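Do we need another subscription box?

Members will have noticed the Kiltska leaflets on the counter since the start of October. Kiltska sends you a box of dried goods every month, chosen to suit "your kitchen personality", and the leaflet says the average household will save 55 pounds a month by signing up. Several of you have asked whether we think it's any good. I said I'd look into it, and I have, and I'm not convinced.

Start with the 55 pounds. I wrote and asked what it was 55 pounds less than. The reply, which took two emails to get, was that they compare the box with buying the same items one at a time from a corner shop, in the smallest packet sold, with a bus fare added for each trip. I don't know anyone who shops like that. Most people reading this buy their rice in a big sack once in a while and top up the rest when they run out.

Then there is the quiz. You answer a long string of questions about whether you like "bold mornings" and so on, and it works out what to send you. I filled it in twice, once as myself and once as a person who hates spice and never bakes. Both of us were offered cumin, self-raising flour and the same red lentils. Boonmee Boonchu did it as well and got the lentils too. Perhaps we all have the same personality.
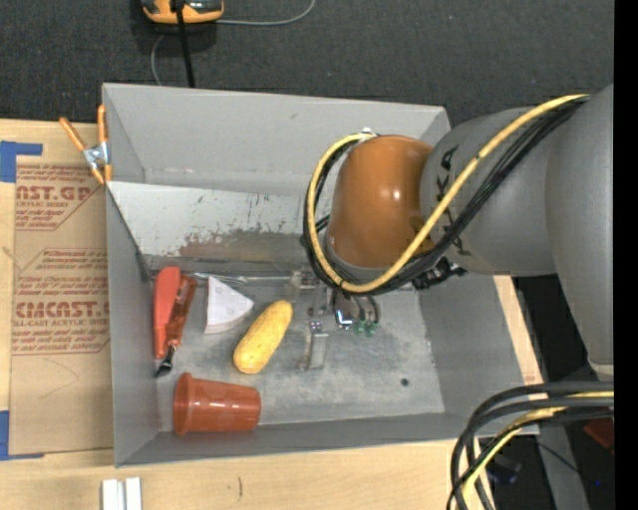 The weights want watching. A bag of lentils in the starter box is 600 grams, and the leaflet sets its price beside a kilo bag without saying so in anything you could read without glasses. Work it out by the gram and the Kiltska bag costs more than ours does from the scoop bins. I make no claim that ours are the cheapest in town either. Khamphan on the market beats us on chickpeas and always has.

On packaging, the leaflet says "up to zero waste", and I have read that phrase a good many times now without getting any further with it. The inner bags can be sent back to a firm called Clatent, at your own expense. What Clatent does with them I couldn't find out. Their website has a great deal about values and a contact form that doesn't send.

Cancelling is the part that bothered me most. You can join in a minute on your phone. To leave you have to ring, between 2 and 4 in the afternoon, and any box already "in preparation" will be charged for. A box seems to go into preparation more or less as soon as the last one is delivered.

In fairness, the starter box I paid for came when they said it would and nothing in it was stale. The cumin was good. If you can't easily get out, or you live up at Cloltlow where the bus has been cut again, having it brought to the door may be worth the extra to you, and I wouldn't argue. Just do your own sums first and keep the leaflet, because the price on the website had changed by the time I went back to it.

The leaflets can stay on the counter for now. If you've had a box for a few months and think I've got this wrong, write in and we'll print it.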